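Filed under: Kitchen Care / Small Appliances

Descaling and Crumb Control for Countertop Appliances

Scale forms fastest in water held above 60 degrees Celsius, so kettles need attention before anything else on the counter. Fill to half with equal parts white vinegar and water, bring to a boil, switch off and leave for 49 minutes. Empty, rinse twice, then boil one full kettle of plain water and discard it. The Gremano kettle has a mesh filter behind the spout that lifts out; soak it in the same mix.

Toasters collect crumbs under the heating wires, where they scorch and taint the next batch. Unplug the unit and let it cool fully before opening the tray.

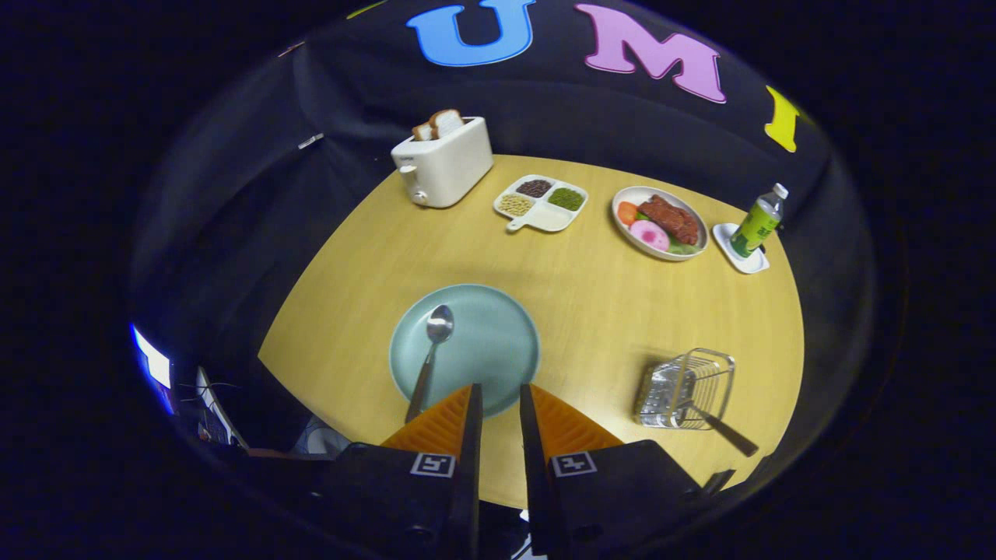 Reading time: 2 min

Slide the tray out over a sink, brush it dry and wipe with a damp cloth. If the model has no tray, turn it upside down over newspaper and tap the base. Do not use a knife or any wet tool in the slots. On two-slot models, clean around the browning knob with a cotton swab barely damp with dish soap.

Drip coffee makers take up to 1,000 ml of descaling mix per cycle. Run half, pause 20 minutes, run the rest. Blomqvist filter baskets are dishwasher safe on the top rack; Folline baskets are hand wash only.

Dry all parts before plugging anything back in.

1,352 shares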